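Fotini Ververidis
@fotiniverv

I read the whole Prurnasero sleep report so you don't have to. It's 26 pages and it wants you to believe that going to bed at the same time every night will fix your life. I have some problems with it. Thread.

First, who paid for it. Page 3, small print: Galanis. Galanis sells a bedtime app. I'm not saying that makes the numbers wrong. I'm saying I'd like it on page 1.

The headline is that people with a fixed bedtime are "50% more rested." More rested than whom? Measured how? I looked. They asked people to rate their own mornings on a scale, and the ones who had just spent a month keeping a strict bedtime gave themselves nicer scores. I'd have done the same after all that effort.

The sample is 1561 adults, which sounds great until you get to the appendix and see how they were recruited. They were already using the app. All of them. So this is a survey of people who like bedtimes, and what they like is bedtimes.

No shift workers. No parents of babies under a year. My sister Kalliopi is both of those and she laughed out loud when I read her the part about "protecting your wind-down hour." 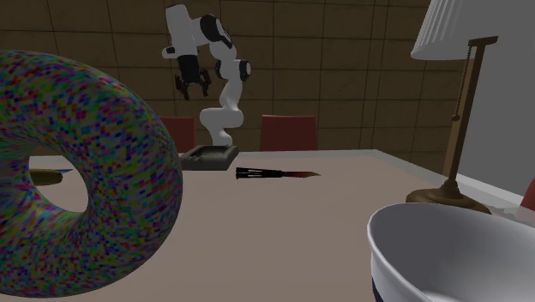

So does a regular bedtime do anything at all?
Probably something, for some people, and getting up at the same time may matter more than when you lie down. The report barely mentions getting up. You can't sell a reminder for a thing the alarm clock already does.

I did try it, to be fair. Three weeks in January, lights out at 10:30. Week one I lay there composing emails. Week two was better. Week three I slept fine, but I had also quit coffee after lunch, so who knows which one did it. That's my whole complaint about this report in one bedroom.

Several of you have sent me the Wevberg write-up. I've read it. It's the press release with the paragraphs moved around. It even keeps the typo in the second chart, where the bars are labeled backward and the bad sleepers come out ahead.

Apostolos asks if I'm being too hard on them, since going to bed on time is free and harmless. The bedtime is free. The app isn't, after the trial. And I've had bad stretches where being told I was failing at sleep kept me up longer than anything else did.

What would change my mind: people picked at random, half told to keep a bedtime and half told nothing, somebody other than Galanis holding the data, and a follow-up after six months. Drop the self-ratings or at least put something next to them.

Oratile Mabaso replied that her mother has gone to bed at nine her entire adult life and is tired every single day. One person, proves nothing, but it's the same quality of evidence as page 14.

I wrote to the address at the back of the report asking for the survey questions. Got an auto-reply with a discount code. Will add to this if a human writes back.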